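Whitelaw Robotics Club: Brick Sorting Project Gallery

Posted 18/06/2025

The Whitelaw Robotics Club spent the second half of the school year teaching a robot arm to pick up building bricks and sort them by color. We had 13 students on the project, from first-year members to seniors. This page covers the work at the table. The write-up for the Morwood showcase is on the club page, along with the parts list and the code.

Getting the arm ready

The club has two arms. They're the same model from the same kit, and we call them both Tuvon because the labels kept coming off. The first one was built by last year's group and had a loose shoulder joint. We took it apart in November, replaced the screws, and added thread lock. The second was built from the box by new members over several meetings. Both arms run the same code, but they don't have the same calibration, so the settings files have to stay with the right arm. We mixed them up once and spent most of a meeting looking for a bug that wasn't there.

The gripper

The fingers are printed in yellow plastic at school. The first set was solid and heavy, and the motor that closes the gripper got hot after a short run. The second set has triangular cutouts to save weight. Bare plastic slid off the bricks, so we glued black pads with a dotted grip pattern to the inside of each tip. The pads wear at the corner first. We keep spares in the drawer under the printer, already cut to size, and anyone can change one between runs.

The camera

A small camera rides at the wrist, looking down past the fingers. We started with a camera on a pole next to the table, and it worked until the arm moved in front of it. Moving it to the wrist meant rerouting the cable along the arm with clips. Leave slack at the elbow. A cable that looks fine at rest can pull tight when the arm reaches across.

The picture from the wrist blurs when the arm moves fast. Slowing the last part of the reach helped more than any of the camera settings we tried.

The bricks

We use the large toy bricks made for small children, in red, blue, and green. They were donated by families at the school. Big bricks are easier for the gripper, but they roll onto their sides and their ends, and the hollow side looks very different to the camera from the side with the studs. The early program only recognized a brick with its studs up. Several members thought we should set every brick studs up at the start of a run. The group voted to leave them the way they fell, and that decision set the work for the rest of the spring.

Recording the practice runs

To teach the arm, one person drives it by hand with a controller while the computer saves the camera view and the joint positions. One pickup is one recording. We saved 1,903 of them by the end. Members took turns in pairs, with one driving and the other resetting the bricks and writing down anything that went wrong. Drivers switched often, partly because it gets tiring and partly because each person has a different style. Some come straight down on a brick and some slide in from the side. We kept both.

Bad recordings were marked and left out of training. These included runs where someone's hand was still over the table, runs where the lamp was bumped, and a batch where the gripper was plugged into the wrong port.

Cetent

Cetent is the name of our sorting program. It picks a target brick, moves the arm over it, closes the gripper, and drops the brick in the bin for its color. The first version chose whichever brick was closest to the middle of the camera view. That caused trouble when bricks were leaning on each other, because the arm would knock the whole group apart. The current version looks for a brick with open space on both sides and leaves the crowded ones for later.

We also had to deal with the white tabletop. It is slightly shiny, and the overhead lights leave a bright patch on it. Cetent sometimes read the bright patch as the edge of a brick. Turning off the row of lights closest to the table fixed most of it. Later we added recordings made with the lights on, so it would work in other rooms.

Pile practice

A full practice pile is nine bricks, three of each color, dumped out of a cup onto the table. Nobody is allowed to straighten it. Blue gave us more trouble than the other colors because our blue bricks come from different sets and don't match. The darker ones and the lighter ones go in the same bin, and it took extra recordings before Cetent treated them that way. 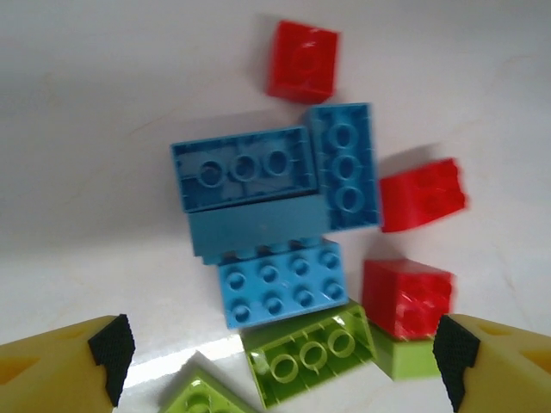

Stacked bricks were the other hard case. When one brick sits on top of another, the arm has to take the top one without pressing down on the one beneath it. If it comes in too low, it grabs both and the load is too wide for the fingers. We raised the grab height for those and ran the stacked piles again until the drops were clean.

The rules we settled on for a practice run:
Dump the pile and step back behind the tape.
Start the recording before touching the controller.
If a brick leaves the table, finish the run and note it.
No hands near the arm until the driver says "parked."

Before the showcase

We ran full piles at the last meetings before Morwood, with members reading out the bin for each brick as it dropped. A full sort takes nearly 9 minutes. We know that is slow. Most of the time goes into the reach, and we kept the reach slow on purpose to protect the camera view.

Next year's group will start with the same arms and the same program. The settings files are on the club drive in the Tuvon folder, one for each arm, and the notebook with the run notes is on the shelf above the bins. New members are welcome at any meeting and don't need to know how to code.

Back to Whitelaw Robotics Club galleries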